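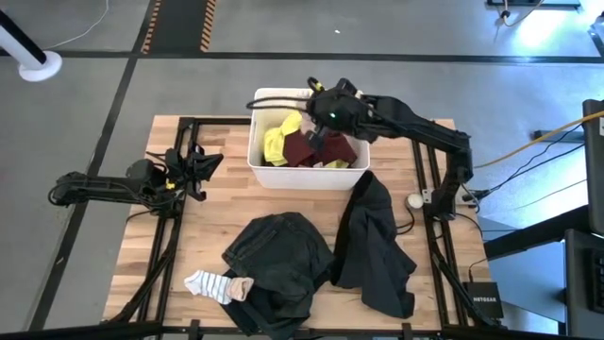 Jeans, a striped sock and a full bin on the table

About Pellis

Hi, I'm Raghavendra Pinto, and I started Pellis because I love doing laundry (yes, really!). We're a small wash-and-fold school and clothing exchange on Bruvel Street, and we teach people to sort, fold, mend and put away their clothes without losing a whole evening to it.

I opened the doors with one ironing board and a bag of my brother's old shirts. This July we passed 392 students, and I'm still a little giddy about it. Classes are small, never more than 8 people, so everybody gets elbow room at the table.

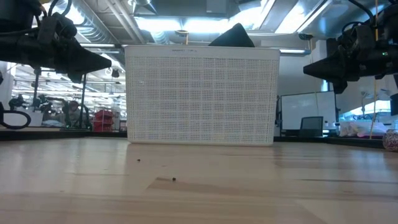
I always start beginners on a basket they can see into, and I ask them to pull out the dark things first. Darks hide in corners! After that come the lights, then socks, and then we finally get to fold. Bring your own load if you like, or use ours.

What we do

Sorting and folding for beginners 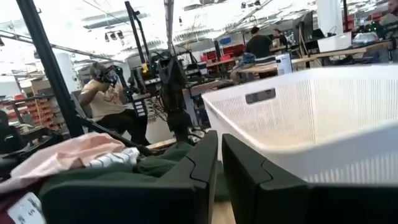
Wardrobe clear-outs

We'll help you decide what stays. Anything in good shape goes on our exchange rack at Ibarra Hall, where almost 1000 pieces found new closets last year. Worn-out cotton gets cut up for cleaning rags, and I keep the buttons.

Dark loads

My favorite class, and the one I argue about most. I say navy and black can go in together, inside out, on cold.

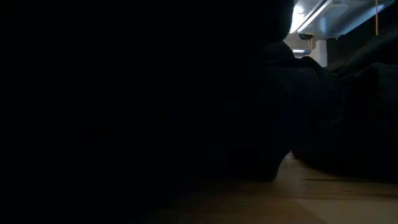
Olach disagrees: "I keep my navy separate. One black sweatshirt ruined a good pair of pants for me and I'm not doing that again."

Page updated 09/08/2026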